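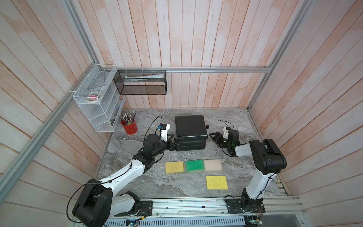 Zwischenbericht zum Vorhaben »Adberg – Feuchtwiesen und alte Gräben«
Berichtszeitraum: zweites Halbjahr
Stand: 13. Februar 2022
Verfasser: Pichit Nuchit, Projektleitung

1. Stand der Arbeiten

Die im Bewilligungsbescheid genannten Arbeiten am Adberg sind überwiegend im Plan. Von den 60 Hektar der Förderkulisse sind 46 inzwischen vertraglich gesichert, entweder durch Pacht oder durch Bewirtschaftungsvereinbarungen mit den Eigentümern. Für die verbleibenden Flächen laufen Gespräche. Zwei Eigentümer am Nordhang haben abgelehnt, einer möchte die Ernte abwarten und sich danach wieder melden.

Der Grabenanstau im unteren Teil wurde im September begonnen. Vorgesehen waren einfache Bohlenstaue aus Eiche, die sich in der Höhe nachstellen lassen. Vier davon sind eingebaut. Der fünfte fehlt noch, weil der Graben an dieser Stelle tiefer ausgeräumt war als im Bestandsplan von 1987 verzeichnet und die bestellten Bohlen zu kurz waren. Die Firma Dorov hat Ersatz zugesagt, die Lieferung steht aus. Für den Einbau selbst reicht ein Arbeitstag, sofern der Boden das Gewicht des Kleinbaggers trägt.

Die Entbuschung auf der mittleren Terrasse ist abgeschlossen. Das Schnittgut wurde abgefahren und liegt nicht mehr auf der Fläche. Auf Wunsch der Naturschutzbehörde sind die drei alten Kopfweiden am Weg stehen geblieben, sie sollen im kommenden Winter geschneitelt werden. Dafür ist im Antrag kein Ansatz enthalten – wir schlagen vor, die Kosten aus der Position Landschaftspflege zu decken.

2. Wasserstände und Vegetation

An 22 Messrohren wird der Grundwasserstand alle zwei Wochen von Hand abgelesen. Ein Rohr wurde beim Mähen umgefahren und neu gesetzt, die Reihe ist dort für sechs Wochen unterbrochen. Im Bereich der neuen Staue liegt der Wasserstand höher als im Vorjahr. Wie viel davon auf den Anstau zurückgeht und wie viel auf den nassen Sommer, lässt sich aus einer Saison nicht ableiten. Eine Auswertung legen wir erst vor, wenn ein volles Abflussjahr vorliegt.

Die Vegetationsaufnahmen wurden wie im Vorjahr auf den Dauerflächen durchgeführt. Sumpfdotterblume und Wiesenknopf sind auf allen Flächen am Hauptgraben nachgewiesen. Das Breitblättrige Knabenkraut kam nur auf einer Fläche vor, dort aber in beiden Jahren. Im Oberhang breitet sich weiterhin Landreitgras aus. Der zweite Schnitt kam dort zu spät, das Gras war schon verholzt. Für dieses Jahr ist der Schnitt mit dem Pächter auf Mitte Juni vereinbart.

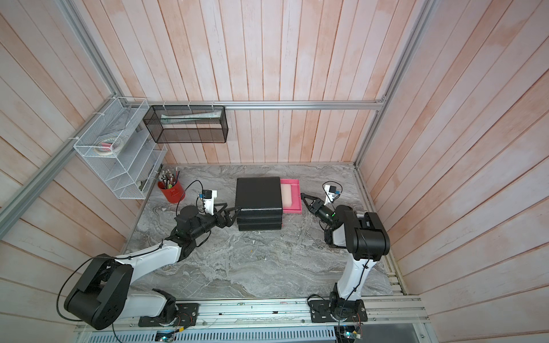

3. Zusammenarbeit mit den Bewirtschaftern

Der Betrieb Nilsuwan hat die Beweidung der oberen Flächen mit Rindern übernommen. Der Auftrieb erfolgte später als geplant, da der Zaun am Waldrand nach dem Sturm ausgebessert werden musste. Beanstandungen gab es keine. Die Tränke wird bisher mit dem Wasserfass beschickt, was bei Trockenheit viel Fahrerei bedeutet. Eine Weidepumpe am Quellbach wäre günstiger, benötigt aber eine wasserrechtliche Erlaubnis. Der Antrag ist gestellt.

Mit den Mähbetrieben im Tal ist die Abstimmung schwieriger. Das Heu der Nasswiesen lässt sich als Futter kaum verkaufen. Ein Teil geht als Einstreu an einen Pferdehof in Lurnedville, der Rest wurde kompostiert. Die Abnahme für das nächste Jahr ist noch offen.

4. Mittelverwendung

Die Ausgaben für Pacht und Zaunbau entsprechen dem Finanzierungsplan. Bei den Erdarbeiten sind durch den fehlenden fünften Stau Mittel nicht abgeflossen. Wir bitten um Übertragung in das laufende Haushaltsjahr, ein formloser Antrag liegt bei. Die Personalkosten liegen etwas unter dem Ansatz, die halbe Stelle für die Gebietsbetreuung war zu Beginn des Berichtszeitraums nicht besetzt.

Mehrkosten entstanden beim Transport des Schnittguts. Der Wirtschaftsweg am Südrand war im Herbst nicht befahrbar, die Abfuhr lief über die längere Strecke durch den Ort. Die Belege sind in der Anlage unter Nummer 4 zusammengefasst.

5. Nächste Schritte

Einbau des fünften Staus, sobald Material und Bodenverhältnisse es zulassen
Gespräche mit den übrigen Eigentümern am Nordhang
Früher erster Schnitt im Oberhang gegen das Landreitgras
Begehung mit der Naturschutzbehörde vor Beginn der Brutzeit
Klärung der Heuabnahme mit den Mähbetrieben

Für die Begehung bitten wir um zwei Terminvorschläge. Der Wirtschaftsweg ist bis zum oberen Gatter wieder frei, danach geht es zu Fuß weiter. Gummistiefel sind im unteren Teil nötig.

Anlagen: Flächenübersicht, Ablesetabelle Messrohre, Belegliste, Antrag auf Mittelübertragung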